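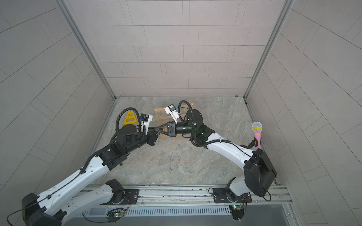
밝은 회색 직사각형 타일을 엇갈려 붙인 벽. 줄눈은 조금 더 진한 색이다.

욕실 타일 공사 기록

11월에 욕실 벽 타일을 다시 붙였다. 공사 전에 다른 사람들 블로그를 꽤 읽었는데, 완성된 뒤 모습만 올린 글이 많았고 줄눈 폭이나 자재를 고른 과정은 거의 빠져 있었다. 그래서 내가 결정한 것들을 순서대로 적어 둔다. 업체에 전부 맡긴 공사는 아니고 철거와 방수는 맡기고 벽 타일과 줄눈은 직접 했다. 바닥과 천장은 건드리지 않았다.

원래 우리 욕실 벽은 베이지색 정사각 타일이었다. 입주할 때부터 있던 것이고, 세면대 옆 몇 장이 들떠서 두드리면 빈 소리가 났다. 처음에는 그 부분만 교체하려고 했다. 같은 타일을 구하지 못했다. 비슷한 색을 사다가 대 보니 햇빛에서는 괜찮은데 욕실 조명 아래에서는 분홍색이 돌았다. 반품하고 벽 전체를 하기로 했다.

타일 크기와 색

타일은 Stiltenby 매장에서 샀다. 온라인으로도 팔지만 색 때문에 한 번 실패한 뒤라 직접 가서 봤다. 매장에서는 샘플을 두 장까지 빌려준다. 집에 가져와서 욕실 불을 켜고 하루 세워 두었다. 아침에도 보고 밤에도 봤다.

고른 것은 긴 변이 200mm인 무광 회색이다. 유광은 물자국 닦기가 쉽다고 하는데, 우리 욕실은 조명이 거울 바로 위에 있어서 벽에 불빛이 비치는 것이 싫었다. 더 큰 타일도 생각해 봤다. 큰 타일은 줄눈이 줄어서 청소할 곳이 적다. 다만 벽이 고르지 않으면 붙이는 일이 어려워지고, 한 장을 잘못 자르면 손해도 크다. 혼자 하는 공사라서 들기 편하고 버려도 덜 아까운 크기로 정했다.

주문한 수량은 216장이다. 벽 면적으로 계산한 장수에 여유분을 더했고, 상자 단위로만 팔아서 거기서 또 늘었다. 남은 타일은 베란다 수납장에 넣어 두었다. 상자에 적힌 생산 번호도 사진으로 찍어 놓았다. 나중에 추가로 사더라도 번호가 다르면 색이 조금 달라진다고 매장에서 들었다.

배열은 오래 고민했다. 가로세로 줄을 딱 맞추는 배열이 깔끔해 보이지만, 줄이 조금만 틀어져도 위에서 아래까지 눈에 띈다. 엇갈려 쌓는 배열은 세로줄이 한 단마다 끊겨서 오차가 덜 드러난다. 나는 타일을 처음 붙여 보는 것이라 엇갈린 쪽으로 했다. 대신 단마다 끝에 들어갈 조각을 잘라야 해서 재단할 일이 늘었다. 이 부분은 시작하기 전에 생각하지 못했다.

줄눈 폭과 줄눈 색

줄눈 폭은 2mm로 했다. 간격재를 끼우면 일정하게 나온다. 폭이 이보다 좁으면 타일 자체의 치수 오차를 받아 줄 여유가 없고, 넓으면 줄이 강하게 보인다. 간격재는 십자형 말고 T자형을 사는 것이 좋다. 엇갈린 배열에서는 줄눈이 십자로 만나지 않는다. 나는 십자형을 먼저 샀다가 한쪽 다리를 니퍼로 잘라 쓰느라 저녁 시간을 하루 썼다.

색은 타일보다 한 단계 어두운 회색이다. 흰 줄눈은 전에 살던 집에서 써 봤는데 샤워기 아래쪽부터 누렇게 변했고, 솔로 문질러도 처음 색으로 돌아오지 않았다. 진회색까지 가면 격자무늬가 너무 또렷해져서 좁은 욕실이 더 좁아 보일 것 같았다. 줄눈재는 Kendadent 제품을 썼다. 가루를 물에 개는 방식이고, 한 번에 많이 개면 마지막에 굳어서 버리게 된다. 작은 대야에 조금씩 개는 편이 나았다.

마른 뒤의 색은 갠 직후보다 많이 밝다. 포장에 인쇄된 색과도 차이가 있었다. 남은 타일 두 장을 합판에 붙이고 줄눈을 미리 채워서 이틀 말려 본 뒤에 본작업을 했다. 귀찮아도 이 과정은 잘한 일이라고 생각한다.
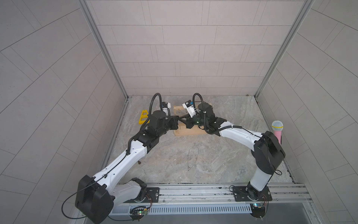
벽과 벽이 만나는 모서리의 은색 알루미늄 기둥, 바닥은 대리석 무늬.

모서리 마감

모서리는 안쪽과 바깥쪽을 나눠서 생각해야 한다. 안쪽 모서리는 두 벽이 조금씩 따로 움직이는 자리라서 시멘트 줄눈으로 채우면 나중에 금이 가기 쉽다. 나는 실리콘으로 채웠다. 색은 줄눈과 같은 계열로 맞췄는데, 가까이서 보면 실리콘 쪽에 약간 광이 있다. 서 있는 거리에서는 구분되지 않는다.

바깥쪽 모서리는 우리 욕실에 한 군데 있다. 배관을 가린 기둥이다. 여기에는 코너 비드를 썼다. 플라스틱, 알루미늄, 스테인리스가 있고 가격은 이 순서로 올라간다. 플라스틱은 흰색밖에 없어서 뺐고 알루미늄으로 정했다. 타일 두께에 맞는 것을 사야 한다. 접착제 두께까지 더해서 계산하지 않으면 비드가 타일보다 들어가거나 튀어나온다. 내 경우 아래쪽은 잘 맞고 위로 갈수록 타일이 살짝 튀어나왔다. 접착제를 위쪽에 더 두껍게 바른 탓이다. 손으로 쓸어 보면 느껴지는 정도라 그대로 두었다.

타일 끝면을 비스듬히 갈아서 맞붙이는 방법도 있다. 비드가 안 보여서 보기 좋다. 장비도 솜씨도 없어서 후보에 넣지 않았다.

바닥을 그대로 둔 이유

바닥도 같이 하라는 말을 여러 번 들었다. 기존 바닥은 물 빠짐에 문제가 없고 들뜬 곳도 없다. 바닥을 뜯으면 방수를 전부 다시 해야 하고, 욕실이 하나뿐인 집이라 쓸 수 없는 기간이 길어진다. 대리석 무늬 타일을 깔고 싶은 마음은 있었다. 매장에서 본 것 중에는 무늬가 한 종류라서 나란히 놓으면 똑같은 얼룩이 반복되는 제품이 있었다. 나중에 하게 되면 무늬가 몇 종류인지부터 물어볼 생각이다.

벽과 바닥이 만나는 선은 실리콘으로 마감했다. 첫 단 타일을 바닥에 바로 붙이지 않고 간격을 띄운 다음 나중에 채웠다. 바닥에 물매가 있어서 첫 단을 바닥에 맞추면 줄이 기운다. 레이저 수평기를 빌려서 기준선을 긋고 둘째 단부터 붙인 뒤, 맨 아래 단은 높이에 맞춰 하나씩 잘랐다. 시간이 가장 많이 든 작업이다. 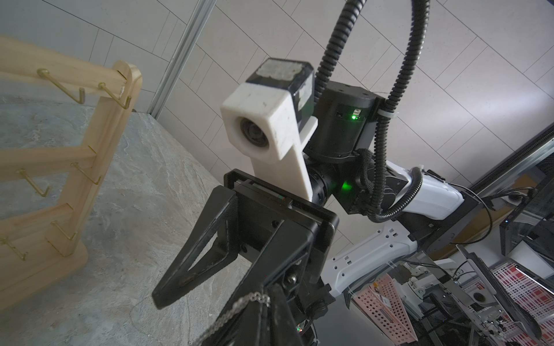

걸린 시간과 비용

철거부터 실리콘이 다 마를 때까지 9일 걸렸다. 그중 타일을 붙인 날은 나흘이고, 나머지는 방수층과 접착제, 줄눈이 마르기를 기다린 시간이다. 퇴근하고 저녁에 하는 날도 있었다. 타일 절단기는 소리가 크기 때문에 저녁에는 붙이는 일만 하고 재단은 낮에 몰아서 했다. 엘리베이터에 공사 안내문을 붙이고 위아래 집에는 따로 인사를 다녀왔다.

샤워는 그동안 동네 목욕탕과 회사 샤워실에서 해결했다. 변기는 철거 첫날을 빼고 쓸 수 있었다. 집에 욕실이 하나라면 일정을 짤 때 이것부터 정해 놓아야 한다.

비용은 항목별로 Jindis에 입력해 두었다. 가계부로 쓰던 앱인데 공사용으로 분류를 하나 새로 만들었다. 정리해 보니 타일값보다 공구와 소모품에 나간 돈이 예상에서 많이 벗어났다. 흙손, 고무 헤라, 스펀지, 양동이, 절단기 날 같은 것들이다. 하나씩은 싼데 매장에 갈 때마다 몇 개씩 집어 왔다. 절단기는 빌렸다. 살까 하다가 둘 자리가 없어서 말았다.

다시 한다면

줄눈을 닦는 시점을 더 일찍 잡겠다. 덜 마른 상태에서 닦으면 줄눈이 파인다는 말에 겁이 나서 오래 기다렸더니 타일 표면에 뿌연 막이 굳었다. 무광 타일은 그 막이 잘 안 벗겨진다. 전용 세정제를 희석해서 두 번 닦았고, 수건걸이 뒤쪽 벽에는 아직 남아 있다.

선반 위치도 미리 정했어야 했다. 타일을 다 붙이고 나서 구멍을 뚫으려니 손이 안 나가서 아직 못 달고 있다. 줄눈 자리에 뚫으면 타일이 깨질 걱정이 적다는데, 줄눈 폭이 좁아서 나사가 그 안에 들어가지 않는다. 타일용 드릴 날은 사 놓았다. 샴푸는 지금 바닥에 놓고 쓴다.

줄눈 코팅제는 한 달 뒤에 바를 예정이다. 바르고 나서 색이 얼마나 변하는지는 이 글 아래에 추가하겠다.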